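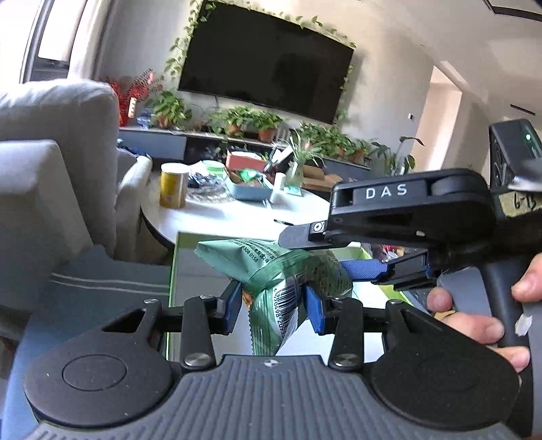
Urent Garage Doors is a repair and installation company in the town of Callen, and we serve also the homes and small shops of Jakinton. We repair springs, cables, rollers, openers and the rubber seals at the bottom of the door. The seal is the part that most customers forget. After several winters it loses its shape and becomes twisted and folded, very much like the green snack bag in the photo, and then the rain and the leaves come in under the door. We carry new seals in every van, so in most cases the replacement can be made at the same visit.

Who we are

Our company started with one van and a rented storage room behind the old bus garage. Today we are a team of nine people, and our workshop is at 1303 Tóth Street, with a small showroom at the front side. In the showroom you can open and close different doors yourself and compare how loud the openers are. We recommend to do this before choosing, especially if there is a bedroom above your garage.

During the last year we completed 517 jobs. The greater part of them were repairs of broken springs. The others were new doors, new openers and the yearly service visits, which we do mostly in November, before the cold weather begins. 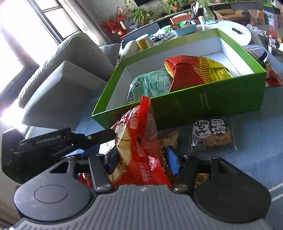 A red snack bag with other small packets

How we work

When you call us, you speak with a person from our office, and this person will ask you a few simple questions. Is the door stuck open or closed? Is your car inside? Did you hear a loud noise before it stopped? Please answer as well as you can, and do not worry if you don't know the correct names of the parts. If you can read us the label on the opener, it helps us to bring the right part.

Our technician looks at the door first and then gives you a written price. The price includes the parts, the labor and the taking away of the old material. We begin the work only after you have agreed to it. If the door can still serve you for some years with a small repair, we will tell you so, and we will not try to sell you a new one.

Please do not try to change a spring by yourself. It is under strong tension, also when the door looks quiet, and it can hurt you badly. Cleaning the tracks with a dry cloth and keeping leaves away from the sensors you can do without us.
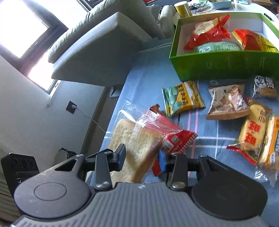
We give a written guarantee for every repair. For springs and cables it is valid for two years, and for the seals it is one year. Keep the paper with your house documents, please, because we ask for the number which is printed on it when you call again. If you sell your house, the guarantee passes to the new owner.

Opening hours and contact

The office opens at 8 in the morning and closes at 5 in the afternoon. For a door that cannot be closed at night, we have an emergency line until 10 in the evening, and an extra charge applies, which we tell you on the phone before we come. Our contractor registration in Callen is number 3717. Parking for the showroom is behind the building, and the entrance is from the side of the bakery.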